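A thread about renting an office, for anyone who still thinks it's a matter of picking one and paying for it.

1/ We needed a bigger place by June. I was given the job because I once assembled a shelf without crying.

2/ First listing: "252 square meters of pure potential." Potential is the word landlords use for a room with a drain in the middle of the floor. The ad was by an outfit called Derkex, who answer emails with a thumbs up and nothing else.

3/ Second listing was on Magaña Street. Lovely windows, and a freight elevator that needs a key held by the dentist upstairs. The dentist works mornings. We'd have been a company that could only receive boxes before noon.

4/ By the third one I had learned to ask what "service charge" covers. At Jostum House it covers the lobby plant. I've met the plant and it isn't doing well.

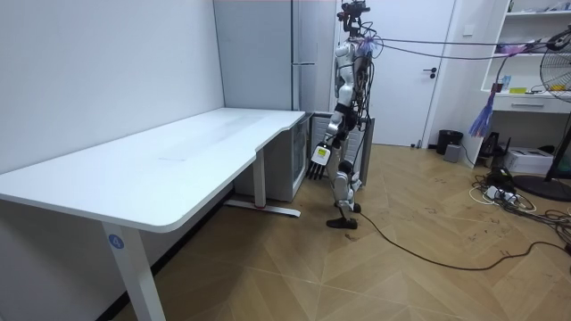 5/ Then comes the deposit. Ours was 1772, a number so odd I assumed there was a formula behind it. I asked for the formula. I was sent a PDF of the fire rules.

6/ The lease itself has 2 clauses about bicycles and none about heat. I raised this. They added a third clause about bicycles.

7/ You will also be asked for a "reference from your current landlord," a man who wants you to stay and has been told you're leaving. Mine wrote one line: "They are tenants."

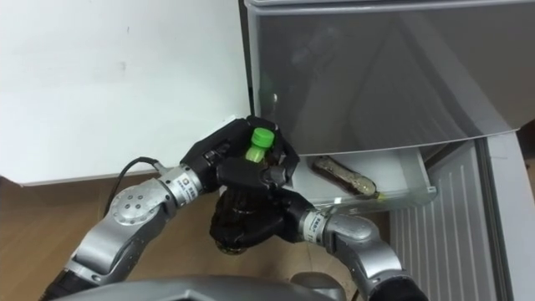

8/ Internet. The building "has fiber." It does, in the basement, coiled up and waiting for somebody to bring it upstairs. Lellosach quoted some 2 weeks for that and then asked which country we were in.

9/ Naming the meeting rooms took longer than signing the lease. There was a poll. Rivers beat cheeses by one vote and the cheese people have not let it go. One of them still books the Danube as "Gouda."

10/ Advice, such as it is: visit at four in the afternoon, when the neighbors are at their loudest. Flush everything. Stand in the room with the lights off and listen for the pump. 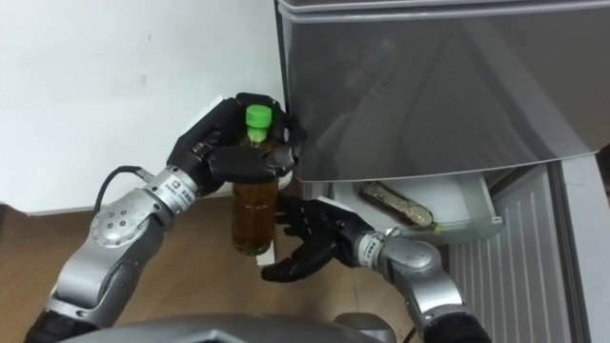

11/ Questions I keep getting:

Would I do it again? The lease has a break option, so ask me when the break option comes up.

Did we get the deposit back from the old place? Most of it. They kept a little for "wall fatigue."

Is the plant okay? I went past last night and there's a new plant. Same pot. The service charge has gone up.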